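Wall Thickness Belongs on the Drawing

Corrugated shipping boxes are bought almost entirely on outside dimensions and price. I think this is a mistake, and that most of the damage claims passing through small distribution businesses can be traced to it. A box has a wall, the wall has a flute, and the flute has a compressive strength that falls with humidity, stacking time and poor handling. None of this appears on the typical purchase order. The order says what size the box is and how many to send.

I spent eleven years writing packaging specifications for Holby, a mid-sized distributor of kitchen and bath fittings. When I arrived, the company carried 1189 active item numbers and had a written packaging specification for fewer than 100 of them. The rest were packed according to habit. Whoever had packed the item first chose a box and a fill material, and everyone afterward copied that choice. Some of those choices were very good. There was no way to tell which ones, short of opening the claims file.

The usual objection to written specifications is cost. An edge crush test takes equipment, a compression test takes larger equipment, and a drop sequence takes a person most of a day. Diane Lavoie, who ran purchasing during my first years there, made this objection often and made it well. Her view was that a claim is a known expense, a test is also an expense, and a business should pay the smaller one. I agree with the arithmetic. My disagreement is with what goes into it. A claim is booked at the replacement value of the goods. The second shipment, the return freight, the hour on the phone and the reorder that never comes are booked somewhere else or nowhere.

We ran the comparison on one product, the Puslow basin tap, which shipped in a single-wall box with loose paper fill. The replacement cost was low and the claim rate looked tolerable. With the second shipment and handling time included, the true cost of a broken unit was more than double the booked figure. The corrected package used the same board grade. We reduced the empty space at the top and wrapped the spout separately. No new material was purchased.

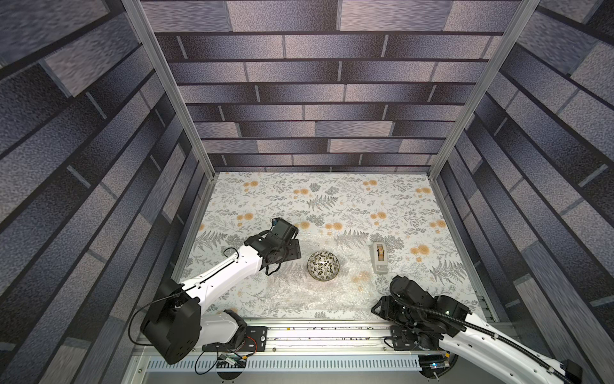 Void space is the second quantity I would put on every drawing. Cushioning works by deforming over a distance. If the item can travel before it meets the cushion, it arrives with more speed, and the cushion has to absorb energy it was never sized for. A thicker layer does not repair this if the layer is free to shift. I have seen heavily wrapped items fail from a short drop while lightly wrapped ones, held firmly in the center of the box, survived the full sequence. The amount of material is a poor measure of protection, yet it is the measure most people use, and customers use it too when they complain about waste.

The third quantity is stacking load. A box at the bottom of a pallet is a structural member. Published board strength is measured on fresh, dry samples loaded for a few seconds. A warehouse in June loads the board for weeks in damp air. A box rated at 550 pounds in the test frame should not be asked to carry 500 on the floor, but I have met suppliers who would call that a margin. A sensible working load is a small fraction of the rated figure, and the fraction should be written down next to it.

Suppliers are not the obstacle. Skasell, which made most of our board, sent test data within a day whenever we asked. Tokgöz, a smaller converter, offered to print the flute type and crush value on the bottom flap of every box at no charge. Our own receiving department turned the offer down on the grounds that the flap already had a date code on it. I still consider that the most expensive decision made in my time there, although it never appeared in any budget.

What I would require is modest. Each item drawing should carry five extra lines: board grade, flute, maximum void in each direction, cushion type with thickness, and permitted stacking load. The lines can be filled in from supplier data at first and corrected by testing later, starting with the items that generate the most claims. An estimated value that is written down can be checked against results. An unwritten habit can only be repeated until the person who holds it retires, at which point the claim rate moves and the purchasing department starts asking the carrier for an explanation.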